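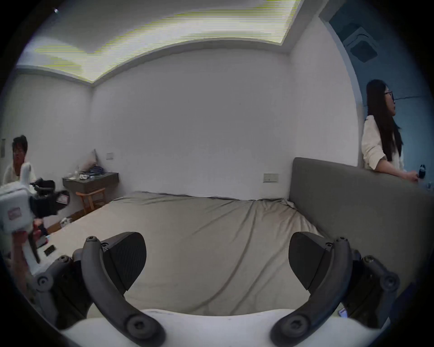
Bed and sheet questions I get all the time

I write about bedding from my apartment in Multbridge, and my inbox is mostly the same handful of questions. So I've put my answers in one place. I'll add to it when something new comes up!

Do you iron your sheets?

No! I own an iron and it comes out for shirts. A gray-beige sheet with wrinkles in it looks perfectly fine to me, and once you're asleep you won't care. If creases bug you, take the sheet out of the dryer while it's still a tiny bit damp, shake it hard, and put it straight on the mattress. Pull the corners tight and go do something else for a while.

Why gray-beige and not white?

I had white for years. White is lovely for about 10 washes and then it starts looking tired, at least with my water (Multbridge water is hard as nails). Gray-beige hides that, and it sits nicely between white walls and dark gray fabric without matching either one too closely. My last white set is now paint cloths.

What thread count should I buy?

I stop at 400. I've tried higher and it felt heavy and a bit slick, and I woke up hot. If a store is pushing some enormous number at you, feel the fabric before you pay for it. The set I'm using now is from Madent, the plain cotton one, and it has held up well — the elastic is still good all the way around.

Is a tall upholstered headboard worth it?

I think so, if you read in bed. A tall one gives you somewhere to put your whole back, and dark gray fabric forgives a lot. The catch is size. A tall headboard will block whatever is behind it, so think about where the door is before you fall in love with one. Tape the outline on the floor and live with it for a couple of days.

Does it have to go against a wall?

Not if the bed is sturdy. Leave enough space to walk behind it comfortably, and check that the back is finished in fabric too (plenty of them are bare board on the reverse, and you'll be looking at that every morning). People will lean on the top edge, by the way. Everybody does it. Make sure the bolts are tight.

How do you clean the fabric?

Vacuum with the brush attachment, top to bottom, every couple of weeks. The top edge gets the worst of it, dust plus hands. For marks I use a barely damp white cloth and a drop of dish soap, and I blot. Try it low down near the mattress first. Solheim sells a fabric spray that I like for the smell more than anything else.

How many sets of sheets do I need?

I keep 2 per bed. One on, one in the closet. I used to have a whole shelf of them and only ever reached for the same ones anyway.

My fitted sheet keeps popping off. Help?

Measure your mattress depth, topper included, and compare it with the pocket depth on the package. It's nearly always that. If the size is right and it still slips, get the elastic straps that clip underneath. Mine came from the housewares store in Maltembridge and they were cheap.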